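# Walking the Trununora: what we found out about a town's water

Our group spent July finding out how Tultport got its drinking water before the Brureck reservoir was built. We thought it would be a dull topic and it was brilliant! The old supply came down an open channel called the Trununora, and most of it can still be walked if you don't mind nettles.

We began in the town archive with the MacKinnon survey, a huge bundle of loose sheets that lists 468 households and where each one fetched its water. 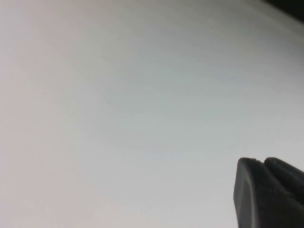
Olga Alcaraz thought we should trust the survey less than we did, as it leaves out lodgers and anyone living on a boat. We went back and added a column for "people probably missed", and the map got much more interesting.

The channel fed five public taps. Two are still standing, one of them behind the bakery with its iron cup chain in place (we were very pleased with ourselves).

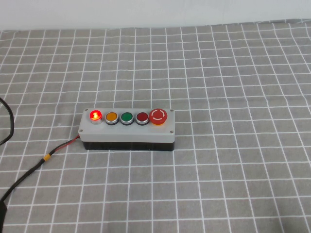
The other three took longer. We matched street names on the survey to modern ones, then went out and looked for worn kerbs and odd gaps in walls. One turned up beside a bus shelter – we had walked past it all term.

Queues were the big complaint in the letters we read. In dry summers the taps ran from 10 in the morning until noon, and people left buckets in line overnight. 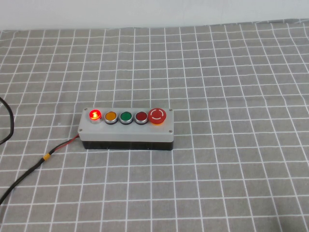 Begoña Vallejo asked whether the buckets were ever stolen, and yes, constantly. There are so many letters about it that we gave them their own appendix, with the rudest ones first.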